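Reassembling an old tower: what order do the parts go back in?

Posted in Desktops & Repair

Bilov
Hi all! I've finally got an old desktop tower opened up and I am having way too much fun with it. It came out of a storage closet at my office, it cost me nothing, and I want to turn it into a little file box for the house. The plan is to put the processor, one more stick of memory and the hard drive back in and see if it boots.

I've changed memory in a laptop before but never handled a bare processor, so I'd like to get the order right before I touch anything. Pictures first, then my questions.
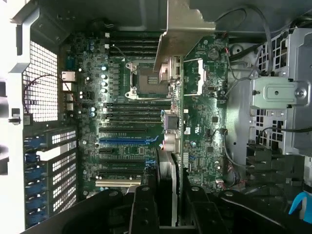
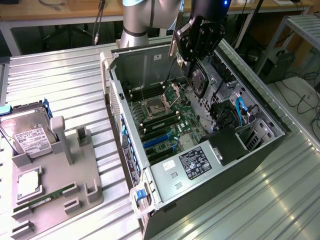
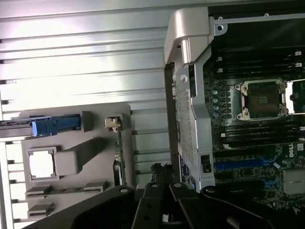 So, things I'm wondering about. Does the processor have to go in first, or can I do the memory while I work up my nerve? Does it matter which slot the second stick goes in? And can I use the same tube of thermal paste I bought a few years back, or does that stuff go bad? I have 16 GB of memory in total if both sticks are good, and I'd love to have all of it show up.

Also, is it worth keeping a plain spinning drive in a machine like this? I have a small SSD I could use, but the old drive still has plenty of room on it.

Oprea
Oh, I love these old cases! Those blue tabs along the slot covers mean you can swap cards without hunting for a screwdriver. Whoever designed that deserves a thank-you card.

Processor first, yes. Pull the power cord, press the power button once to drain what's left, and touch bare metal on the case. With the lever up and the metal frame open, hold the chip by its edges and look for the small triangle in one corner. Match it to the mark on the socket, check the notches, and lower it straight down. Do not push. It should drop in under its own weight, and if it doesn't, lift it out and look again. The pins in that kind of socket are very thin and bending one will ruin your afternoon (ask me how I know). Then close the frame and bring the lever down. The lever takes more force than you'd like and it may creak a bit. Mine creaked so loud I left the room!

Paste next, a dab the size of a pea, then the cooler. Old paste is usually fine if it still comes out smooth. If it has separated or gone crumbly, buy a new tube.

Memory can go in before or after, but I like having both hands free around the socket. Look up the manual for your board and use the pair of slots it says to fill first. Push until the latches click.

Vatine
use the ssd. i put one in a machine that age and it went from 4 minutes to 20 seconds getting to the desktop

Plustier
Agree with Oprea on the order, but I'd keep both drives! SSD for the system, the spinning one for your files. Clip the rails on, slide it into the bay, and do the data cable before the power cable so you can still see what you're doing. If the board doesn't see all 16 GB, try each stick alone in the same slot before you blame the board. I had one that only needed its contacts wiped with a dry cloth.

Clear the CMOS if it beeps at you, and please come back and tell us what it did!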